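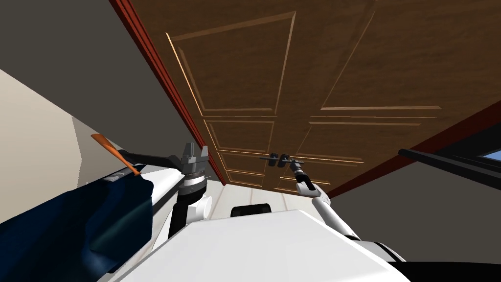
Brown double doors, lever handles.

Apr 30, 2018

Glaze notes, gray series. Opened the Nungate this morning (yes, I waited for it to cool this time!) and tile 5 is the first one I'd put on a mug. The Kobzar base went on in two coats with the usual sieve, 80 mesh, and the iron came from the new jar. No crawling anywhere. The Druvitz clay still spits little specks through on the corners, and I kind of like them, but they'll drive me nuts on a big flat plate.

Tiles 1 to 4 are a mess. Too much water in the bucket, I think, and I dipped them like I was late for a bus. They're in the box under the wedging table if anybody wants to see what thin looks like.

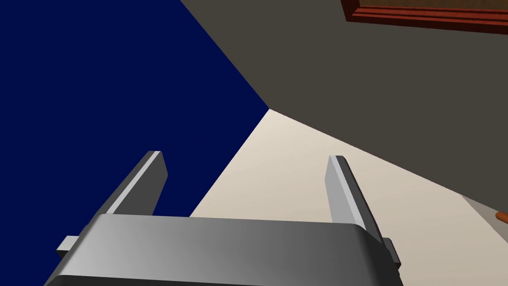

Tile 5 breaks over the rim better than I'd hoped, pale where it's thin and dark where it pools. What I want next is one gray that can do the whole range by itself without me airbrushing anything. The gripper body just above is pretty much the target – light silver-gray on the top face, sliding into charcoal along the lower front edge, rounded corners and all. Right now mine jumps from one to the other with a hard line in between. Maybe a slower cool, or a pinch more iron and a third coat on the bottom half only. 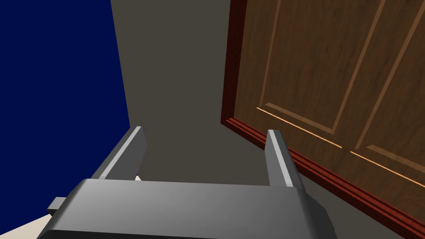

Khrystyna-Mariia Nechyporuk read the recipe card over lunch and thinks the hard line is all application. She'd leave the iron alone, thin the second coat and brush it on sideways, and she says the Dromside people fought the same thing last September until they quit dipping. Fair enough, I'll try brushing first. It's cheaper than another jar.

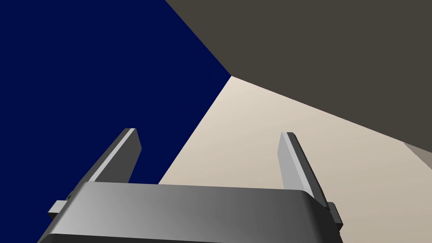

So the next batch is 14 tiles, half brushed her way and half dipped my way, same bucket, same shelf if they'll fit. I'm stirring before every single tile, because the base settles like concrete while I'm chatting. Wax the feet this time. Also need more cones, and whoever has the good hake brush, please put it back in the blue can.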